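Recording Refrigerator Drawer Demonstrations for the Cornero Set

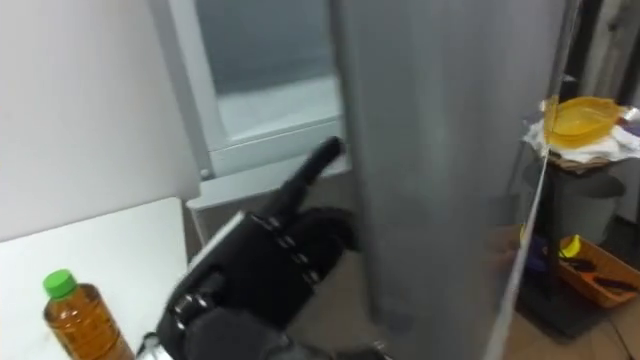 Najafi Household Manipulation Group — Data Collection Team

Updated Dec 15, 2019

This page covers how to record a drawer demonstration at the refrigerator station, from setting up the room to uploading the session. It assumes you have finished the basic teleoperation course and can move the hand between the pointing, open and hook poses without looking at the cheat sheet. If you have only worked at the table station, do one practice session with someone who has used the refrigerator before you record anything for the set.

What counts as one example

One example is one episode. It starts with the refrigerator door already open and the hand outside the compartment, and it ends when the drawer is where the instruction says it should be and the hand has come back out. Opening the main door is a separate task with its own folder. Please don't combine the two, even if you have time left on the recording.

The approach is done with the index finger extended and the other fingers curled against the palm. Bring the fingertip to just in front of the drawer's edge and hold it there for a moment before you go on. The hold gives the labelers a clear point to mark as the end of the reach. Episodes without it can still be used, but they take much longer to label.

Before you start

1. Open the refrigerator door fully and check that it stays put. If it swings back on its own, adjust the front feet of the refrigerator.

2. Put the arm in its rest position and run the joint check in Rolleso. All joints should report green. A yellow wrist is usually fixed by running the check a second time.

3. Look through the head camera view. You want the drawer front and the fingertip both visible during the reach. The open door will cover a good part of the right side of the view, and that is fine as long as it does not hide the drawer.

4. Keep cables out of the path of the base. One on the floor off to the side is all right.

5. Leave ordinary household things where they are. A bottle on the table, a basket on the floor or a bowl on a stand makes the set more varied, and the model has to learn to ignore them. Move something only if the arm could hit it.

Recording an episode

1. In Rolleso, choose Cornero, then Refrigerator, then Drawer. Pick the instruction from the list. Do not type your own.

2. Press the left pedal. Wait for the tone before moving.

3. Raise the hand toward the compartment from below. Coming in from the side tends to bring the knuckles against the inside of the door.

4. Form the pointing pose on the way up, not after you arrive.

5. Hold in front of the drawer edge, then change to the hook pose and carry out the instruction. Keep the speed even. If you miss the lip, back off a little and try again in the same episode. Up to two retries are allowed.

6. Bring the hand out and press the right pedal.

7. Mark the episode as good, retry or discard. Use retry for anything where you had to go back for the lip a second time. These are kept, and they have been useful for teaching recovery.

Discard the episode if the hand pushes the refrigerator, if the door moves on contact, or if the tone never sounded.

Change something small between episodes: the starting height of the hand, the position of the base, or the room lights. After 11 episodes, stop and run the joint check again. Operators also get a break at this point.

Checking and uploading

Play back the first and last episode of the session at normal speed. Look for dropped video and for a lag between the hand and the joint readings. If you see either one, flag the whole session and leave it on the local drive.

Otherwise, upload through Melex and wait for the second confirmation. The first one only means that the transfer started. Then fill in the session sheet with the station, the instruction numbers and anything odd you noticed.

Where the set stands

At the end of November the drawer folder held 1755 episodes, of which 1160 were marked good and 706 had been labeled. Closing is well covered by now. We are short on partly opened drawers — instructions 4 and 6 in the list — so choose those first when you have a free slot.

Station bookings are made on the shared calendar, two hours at a time.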